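Ballast requirement for light pilots in club two-seaters
Soaring Help Community – Club Operations and Airfield Matters

Posted by Fanddale_Member

Our club operates two training gliders from a grass field and has recently revised its rules on minimum cockpit weight. Under the new rule, any pilot flying solo whose weight with parachute falls below the placarded minimum must carry fixed ballast, and the ballast must be entered on the daily flight sheet before the first launch. I weigh 134 pounds without a parachute and I am affected on most days that I fly.

I have read the flight manual for the glider and the club rule side by side, and they do not appear to agree. The placard gives a minimum front seat load. The club rule adds a margin of 20 pounds to that figure. My instructor applies the club figure, while the duty officer has twice applied the placard. In January I was asked to leave the launch line and return with another weight, although I was already above the placard minimum.

I would be grateful for guidance on three matters. Which figure governs? May a seat cushion filled with lead shot be used in place of the bolted plates? Does the weight of the parachute count toward the minimum when the manual does not mention it?

Posted by Hellwig Soaring Desk

The placard and the approved flight manual set the legal minimum. A club may set a higher figure for its own aircraft, and members who fly those aircraft are expected to observe it. The higher figure therefore governs at your field, provided that it has been published to members. A duty officer who applies the lower figure is not creating an unsafe condition under the manual, but is not following the club's rule either. We suggest that you ask for the rule to be posted in the cockpit or on the launch cart, so that the same number is used by everyone.

With regard to ballast, fixed plates attached to the mounting described in the manual are the preferred method. A loose bag or cushion is a different matter. Any weight placed on or under the seat must be restrained so that it cannot move forward under the controls in rough air or during a hard landing. Some manuals permit a purpose-made cushion secured by the lap belt; others do not permit it at all. If the manual for your glider is silent, please put the question to your inspector before using one – approval by an instructor is not sufficient.

The parachute normally counts as part of the seat load, because it is carried in the seat. Please check the wording of the loading table, as several manufacturers state the limits for pilot and parachute combined.
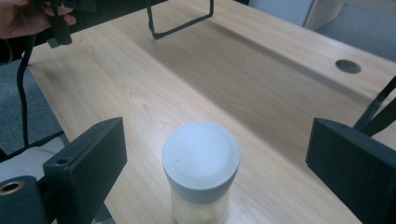
Screw-top container, seen from above.

Posted by Drulteo

I agree with most of the above. At our club the margin was introduced after the glider was reweighed following repairs, and the old placard stayed in place for a whole season. It would be worth asking for the date of the last weighing. If the empty center of gravity has moved aft, the minimum on the placard may be out of date, and the extra margin may be covering for that.

Please also remember the maximum. A member of ours added plates for a solo flight, left them in, and the next pilot weighed 212 pounds. The plates should come out after every flight and be signed off on the sheet.

Posted by Madano

Just carry the plates. I have been flying at a low cockpit weight for years and the glider is much nicer in pitch with a little extra up front. Ours bolt in under the front panel and it takes no time at all.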